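Joelle had driven 226 miles to Trollham for the open day, and Pakton had given her a badge and a weak coffee. The machine, the man from Pakton promised, would clear a table as well as any waiter. She had been a waiter.

"And who's teaching it?" she asked.

He waved her toward the curtains, where two bare hands were working the gripper beside a glass cup.

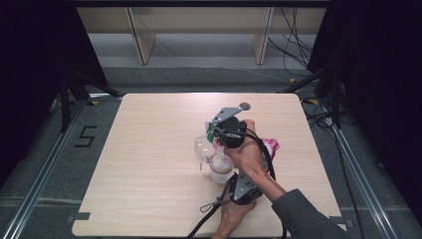 Moussa wanted to know what it cost. About 3000 a month, he was told, service included.

"Without the hands?" said Joelle.

The man looked at his shoes. She went to find more coffee.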